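Spent my afternoon at the Trevstead college robotics club because my nephew is in it and I have been rude about it at family dinners. Fair's fair, I said I'd come and look. Thread.

The project: teach an arm to fold a cloth. One cloth, one table. They've been at it since March. I asked how many folds they'd recorded so far and the answer was 3088. I have folded fewer cloths than that in my life and I'm considered competent.

Each run, a student guides the gripper through the fold, then somebody resets the cloth, then they go again. Thirty tries before a break. My nephew calls this "collecting." I'd call it doing laundry for free.

Henrik Gerlach runs the club. Nice man, very patient with me. I asked him what the success rate was. He asked me what I meant by success. You can see why I drink.

To be fair to him he did then give me a number. On the cloth they train with, in the spot they train in, 11 misses out of 100. Move the cloth over and he wouldn't give me a number at all.

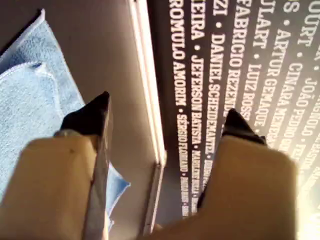

Gripper open, blue cloth on the left. Plenty of names to read while you wait.

What bugs me is the poster for the spring showcase. It says "household robotics." There is no household in it. There is a folded cloth and four teenagers holding their breath.

The Hirkidlow team is apparently doing towels. My nephew told me this in the voice people use for other people's divorces.

Things I will grant them. The kids write down every failure, including the embarrassing ones. I've worked at companies that didn't. One girl had a whole page on how the fabric bunches if the fingers come in too low, and she could explain it to me without a single buzzword.

Also the thing is slow. Really slow. I said so and got told speed comes later. I've been hearing that speed comes later since my first job at Kuhlmann and I'm still waiting.

Would I fund it? As a class, sure, gladly. As a product, ask me when it can handle a fitted sheet.

Nephew has read this thread and wants it known that I tried guiding the gripper myself and dropped the cloth twice. No further questions.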